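Section 5. Setting the Child Lock, Timer and Program Memory

Applies to Stutach countertop dehydrators, models 2543 and 3398. Model 2543 has no program memory; skip 5.4 if you own this model.

5.1 Before you begin

Complete the leveling and burn-in steps in Section 4 first. The control panel will not accept timer settings until burn-in has finished and the display shows a steady dash.

1. Confirm that all trays are seated on the side rails.
2. Close the door until the latch clicks.
3. Plug the power cord directly into a grounded wall outlet.
4. Press POWER once. The display shows the last temperature used, or the factory setting on a new unit.

CAUTION: Do not use an extension cord or power strip. The heating element draws full current during warm-up and can overheat a light-duty cord.

NOTE: The fan starts before the heating element. A short delay before warm air reaches the trays is normal.

5.2 Setting the timer

The timer counts down from the value you set and switches off the heating element at zero. The fan runs on for 5 minutes to clear warm air from the cabinet.

1. Press TIME. The hour digits flash.
2. Turn the dial to set the hours. Press TIME again.
3. Turn the dial to set the minutes. Minutes move in steps of 5.
4. Press START within 45 seconds. If START is not pressed, the panel goes back to standby and the new value is lost.

To change the time during a cycle, press TIME and repeat steps 2 through 4. The cycle does not need to be stopped. Opening the door pauses the countdown, and closing it resumes the countdown from the same point.

NOTE: Drying time depends on slice thickness, water content and room humidity. The times in the Vurstead drying chart (Appendix B) assume even slices and a single layer on each tray. Check the food before the timer ends, then add time as needed.

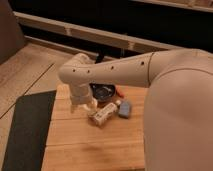
Tray position also affects drying time. Trays nearest the fan dry first. For batches that fill the cabinet, swap the top and bottom trays halfway through the cycle and turn each tray front to back.

5.3 Using the child lock

The child lock disables every key except POWER. It can be set in standby or during a cycle.

1. Press and hold TIME and TEMP together until the key symbol appears.
2. Release both keys. The lock is now on.
3. To unlock, press and hold the same two keys until the key symbol goes out.

CAUTION: The child lock does not lock the door. Trays and inner walls stay hot after a cycle ends. Keep children away from the unit until it has cooled.

If power is lost, the lock setting is kept but the remaining time is not. Set the timer again when power returns. Discard meat or fish if you cannot tell how long the unit was off.

5.4 Storing a program (model 3398 only)

A program holds one temperature and one time.

1. Set the temperature as described in Section 4.
2. Set the time as described in 5.2, steps 1 through 3. Do not press START.
3. Press and hold MEMORY until the slot number flashes.
4. Turn the dial to choose a slot, then press MEMORY once to save.

Saving to a slot already in use replaces the old program without a warning. Write your settings on the card inside the back cover of this manual.

To run a stored program, press MEMORY, turn the dial to the slot number and press START.

5.5 Panel messages

E1: Door open or not latched. Close the door and press START.
E2: Temperature sensor fault. Unplug the unit and contact service.
E3: Fan blocked. Unplug the unit, let it cool and check the rear grille for lint or loose food.
LO: Room temperature too low for an accurate reading. Move the unit to a warmer room.

For service, write to Tehrani Appliance Parts, attention Firouzeh Hassanpour, and include the model number and any panel message. Phone service is closed on Sunday.

Continue to Section 6, Cleaning the Trays and Cabinet.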